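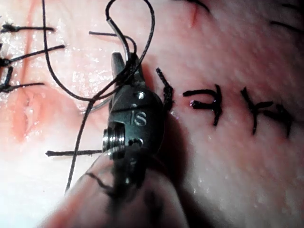
Teaching with my hands in the next seat over

I have been meaning to write this up since May, when I first sat down at the console, and every time I started I got lost in explaining the equipment and gave up and went to make soup. So this time I'm going to skip most of the equipment and talk about the sewing, which is the part my mother asks about anyway.

For those who haven't been following along: I work a few evenings a week on a project called Loris, where people like me drive a pair of surgical robot arms by hand from a console and sew up pads of pink tissue. Everything gets recorded, the video and the motion of the arms together, and the recordings are what the robot learns from. You aren't programming it in any sense I would have recognized from school. You sit down, put your fingers in the grips, look into the viewer, and sew as well as you know how. Then you do it again.

I came to it with some confidence, I admit. I have been hemming pants and fixing the lining of other people's coats since I was a girl, and I thought, well, a needle is a needle. It is not the same needle! It's curved, for one thing, and you never touch it. You close your fingers and a little dark pair of jaws closes somewhere else, and you feel nothing at all, no drag, no pop when the point goes through. I had no idea how much of my sewing was done by feel until the feel was gone. For the first couple of weeks I pulled every knot so hard it puckered, and then I overcorrected and tied things you could have slid a pencil under.

What helped was learning to watch the thread. When it lies in big lazy curls there's slack to spare and you can afford to move. When the curls straighten out, you are about to pull on something, and you had better know what. Ruaridh Ogilvie told me that on my second evening and I nodded politely and didn't understand it until much later, while I was chasing a loop that kept hopping over the jaws every time I reached for it.

The black thread does love to loop. It has its own opinion about where it wants to be, and it will stand up over the instrument in a great twisted bow while you're trying to think about the next stitch.

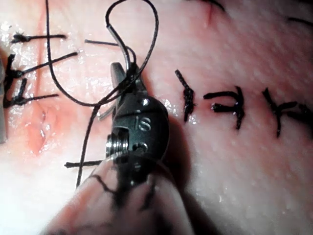
Kendby, February 10, 2018

I'm writing this part at the kitchen table after a long session, with my wrists wrapped around a mug. We had a talk beforehand about what makes a good demonstration, and it has been going around in my head all the way home.

My idea of a good demonstration used to be a perfect one. I'd fumble a pass, let out a word my grandchildren aren't supposed to know, and ask if we could throw that one away and start over. Ruaridh let me do this for a while. Then he sat me down and showed me what happens when you train on nothing but the pretty ones. The robot did fine as long as everything went fine, and the moment the needle tipped a little in the jaws it just carried on as if nothing had changed, sweeping through its nice smooth arc and missing the tissue altogether. It had never been shown a tipped needle, so it had never been shown what you do about one.

So now we keep a lot of what I would have tossed. If I drop the needle, I pick it up. If I grab it too near the tip, I hand it to the other side and take it again farther back, slowly, and I try to do it the same sort of way each time so that there's something there to learn. The whole collection stands at 3,611 recordings, and 1,135 of those have a recovery of some kind marked in them. A fair number of the recoveries are mine. I used to be embarrassed by that and I've decided to be proud of it.

The handing over is the bit I find hardest to do the same way twice. With two instruments you're forever deciding which one holds and which one moves. At home my left hand does all kinds of things I never ask it to do, pinching the cloth, keeping the tail out of the way, turning the work a hair. At the console I have to tell it. And if I don't tell it, it sits there like a guest who hasn't been offered a chair, and the robot learns that the left arm is for sitting there.

Pace is another thing. I am quick when I'm relaxed, and I was told early on that quick is no good if the motions run together. A tiny pause before the needle goes in, and another before the pull, seem to help a great deal. I say "and" under my breath in those pauses, the way you might count a dance. In, and, through, and, pull. (Apparently the sound isn't recorded, thank goodness.)

Once the two instruments are working close together along the cut, with thread running every which way between them, I slow down even more.

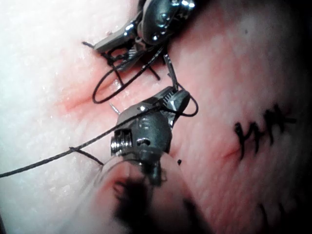 Yaryna Yurchenko thinks I slow down too much. She wrote to me after my last post to say that if every teacher crawls through the knot, the robot will crawl through it too, and that she would sooner have several people sewing at their own natural speed and let the learning sort out what they have in common. She also said, and I'm quoting her with permission, "You're teaching it to be careful like you, and what you want is for it to be careful like anybody."

I've been chewing on that. I do think she has a point about variety. We had Zakharchenko's group try the console for an afternoon and they tied the same knot from the opposite side, with the wrist turned in a way that would never have occurred to me, and it looked wrong and worked beautifully. If the robot only ever sees me, it'll pick up my habits, including the silly ones. I wind the thread toward myself. I park the right instrument low when I'm thinking. I know for a fact that one of the early versions parked its right instrument low too, at the very same spot, as if it were thinking, and I laughed until I had to take my glasses off.

On speed, though, I'm not ready to give in. Yaryna has young hands and years of practice, and her natural speed is a clean one. Mine, at 56, gets clean only when I leave those little gaps. When I rush, I let the tail slide, and then I have to go hunting for it, and the recording is half sewing and half hunting.

The winding is where it shows most. You've got the needle in one set of jaws and the other set waiting near the wound, and the thread has to go around and stay around. 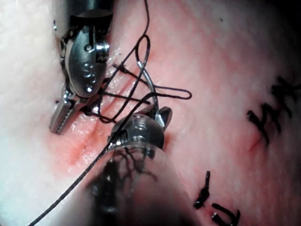
If you hurry, the wrap slips off the end before you've got hold of the tail, and you're back where you began. If you go gently and keep the jaws near the work, it mostly behaves. I have started keeping my loops smaller than feels natural and that has made more difference than any other single change, so if any of you are beginning on something similar, try that first.

A couple of practical notes, for the people who write to me about such things. Take the arm rest. I was too proud for it and my shoulders paid. Stop after 5 good ones in a row and stand up, even if you feel you could go on all night, as the sixth is always the one where you get clever. And look away from the viewer now and then at something far off. There's a water tower out past the parking lot at Loltley that I've become quite fond of.

I have also started a notebook of what went wrong and when, in plain words, "needle turned, regripped twice," that kind of thing. Ruaridh types some of it in beside the recordings. My handwriting has been a trial to him.

Next time I want to write about the first evening I took my fingers out of the grips and let it try a whole stitch on its own, start to finish, with my heart going like a sewing machine. It needs a post to itself, and the soup is ready.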